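Reading time: 8 min

3. Collecting Demonstrations by Hand and by Remote Control

3.1 Two ways of showing the same task

We wanted to know how much the style of teaching matters when the task itself stays fixed. Every demonstration in this section is therefore of one short job: pick up an object from the table, carry it to a plate, and set it down inside the rim. A person can do it without thinking. A learner has to work out a surprising amount from it - when to close the fingers, how high to lift, where the plate ends, and when it is safe to let go.

In the first condition, which we call hand guiding, the teacher stands beside the arm, puts it in gravity compensation, and moves it directly. The joints give way to the teacher's push and the controller logs their positions as they go. In the second condition, the teacher sits at the Tsikata station, a small leader arm with the same joint layout as the follower, and drives the robot from there. The follower copies the leader's joint angles, and a trigger on the handle opens and closes the gripper.

Both conditions write to the same log format, so a policy trained on one can be tested against a policy trained on the other with no conversion step in between. This sounds like a small thing, but it saved us weeks, and we would urge anyone planning a similar comparison to settle the log format before recording a single episode.

3.2 Teachers and sessions

Eight people taught the robot. Three had used a leader arm before, and the other five had never moved a robot in any way. Each teacher got the same short introduction from Estíbaliz Campos, who also ran the recording desk at our Fliventhorpe site, and then practiced until they felt ready. We did not set a time limit on practice. Some teachers were eager to start after a couple of tries, and one stayed with the leader arm through most of a morning, which we were delighted to allow.

In total we kept 2,879 demonstrations. Another 41 were thrown out after a logging fault left gaps in the joint record. Failed attempts were kept and labeled as failures, and we come back to them in Section 5, where they prove far more useful than we expected.

3.3 The carry phase

The part of the task where the two conditions differ most is the carry. Once the object is in the fingers, a hand-guiding teacher tends to move it in a straight, low line. It is the natural thing to do when your own hands are on the arm and you can feel its weight. Remote teachers lift first and travel second. They give the plate much more room, and they often stop for a moment above the table before coming down, as if to check their aim. Figure 4 shows the kind of raised pose we mean, with the orange object at the fingertips and the plate still empty.
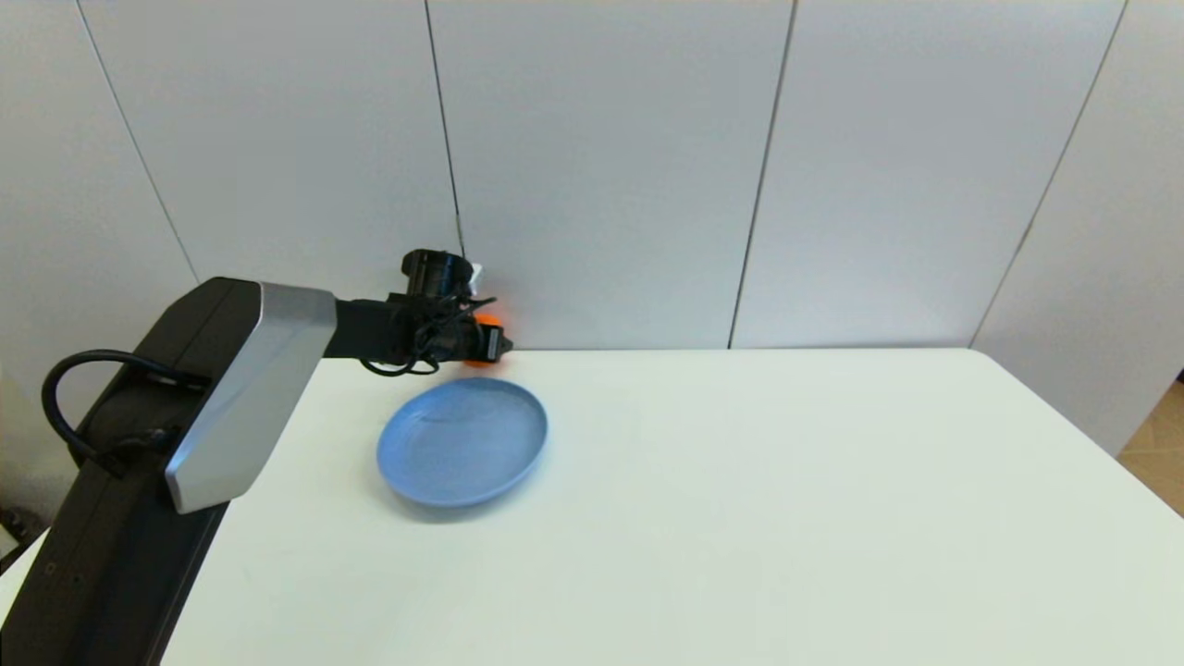 Figure 4. Carry phase. The gripper is high above the back part of the table, with the light blue plate below and slightly in front of it.

3.4 What the pauses tell us

We first treated the stops in the remote recordings as noise. Our early preprocessing script cut out any stretch where the joint speeds stayed near zero, on the theory that a still arm teaches nothing. Policies trained on the trimmed data were noticeably worse at release. They came down quickly, arrived off center, and opened the fingers while the arm was still moving.

Putting the pauses back fixed most of this, and we were thrilled to see how cleanly it did so! Our reading is that the pause marks a decision. The teacher has finished one part of the job and is lining up the next, and the frames just before and after carry a lot of information about what "lined up" looks like. We now keep every pause that falls between grasp and release, and trim only the idle time at the start and end of an episode.

Hand-guided data has fewer of these stops, but it has something else going for it. The contact with the plate is gentler. Teachers with a hand on the arm can feel the object touch down and tend to ease off right away, while remote teachers are working by eye alone. On the last stretch of the motion, the hand-guided policies were the best we trained.

3.5 Mixing the two

This led us to the mixed set used in the rest of the paper. We drew 200 episodes from each condition, balanced across teachers, and trained a single policy on the lot with a one-bit label for the teaching style. At test time the label can be switched in mid-episode. We run the remote style through the lift and carry, then change to the hand-guided style for the descent. The switch point is set by gripper height, and the same value worked for every object we tried.

We find this a very encouraging result. It suggests that a lab with both kinds of equipment does not have to choose between them, and that a handful of sessions in the second style may be worth more than a long run of extra sessions in the first. Section 4 gives the network details and the training schedule.

Related items
Jarnum: a shared log format for leader and follower arms
Skistness: learning when to let go
Notes on gravity compensation for first-time teachers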